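Wrist view only vs. wrist + head view, cup stacking results

Posted March 18, 2024 by tleemans
14 replies | 3 shares

tleemans
We finished the comparison I mentioned in January. Question was whether the head camera is worth keeping once you have a camera on each gripper. Same demos, same policy, same training length. One version sees only the two wrist views, the other gets the head view too. Demos were done with the handheld grippers at the Clesemville site, paper cups on the small oak-colored table. 100 demos total, 20 test rollouts per version on the arms.

Head view during a take:
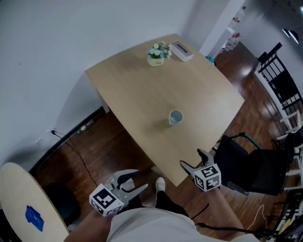 Cup stacking, head camera. Marker cubes on both grippers.

Wrist only: 11 of 20. Wrist + head: 16 of 20. Most of the wrist-only failures were the second arm going to the wrong spot after the first arm had its cup.

Thijs

gevus_fan
20 rollouts is thin. 11 vs 16 could easily be noise. Did you shuffle the order or run all of one and then all of the other?

tleemans
Alternated, same start positions for both, marked with tape dots that we took off before each run. I agree 20 is thin. The arms were booked after that.

brudon_b
I don't buy the head camera story. We ran something close to this on the Brudon arms and the head view hurt as soon as we moved the table. The policy learned the room. Your head view has a wall, chairs, shelving, a doorway's worth of background, and none of that has to do with cups. Did you test in a second room?

tleemans
No, same room only. That's a fair hit. Second room is on the list.

lempi_h
I did the labeling on this set so I can add some detail. Here's a wrist frame from the same place.

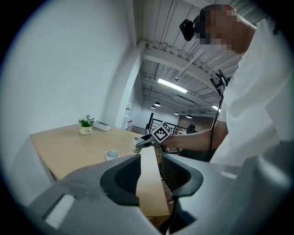
The wide lens on the wrist is doing more work than people give it credit for. When I went through the failures I expected to find that the wrist-only policy couldn't see the other arm, and in plenty of takes that wasn't the problem. Look at the one I posted: the other gripper is right there with a cup in its jaws and its marker cube showing, and the cup still on the table is in view as well. So the information was often there in the demos. What I think happened is that the other gripper shows up small and moves around a lot as the wrist turns, and the policy never learned to use it. I'd want to try a bigger crop or higher resolution before saying the head view is needed.

Lempi Honkanen

brudon_b
That's closer to what we saw. We went up in resolution on the wrist and got most of the gap back without a head camera.

gevus_fan
How much is most?

brudon_b
I'd have to dig it up. We did 24 rollouts each and the difference was two, I think. Different task though, pouring.

verstraete_m
Different question. Are the gripper poses from the marker cubes or from tracking on the wrist camera? If it's the cubes seen from the head, then you can't drop the head camera for collecting even if you drop it for the policy.

tleemans
Cubes, from the head camera. So yes, it stays on for collecting either way. The comparison is only about what the policy gets as input.

verstraete_m
Then put that in the first post. I read it as "can we get rid of the thing."

tleemans
Ok, will edit.

lempi_h
I still disagree with Thijs on the write-up by the way. He wants to say head view helps. I'd say head view helps at this resolution in this room.

tleemans
I can live with that wording. Rerun with the larger wrist crop is next, then the second room.

Related threads
Verstraete mount, cracked at the screw holes
Gevus finger pads: how long do yours last
Time sync between wrist and head video
Do you need 1000 demos for folding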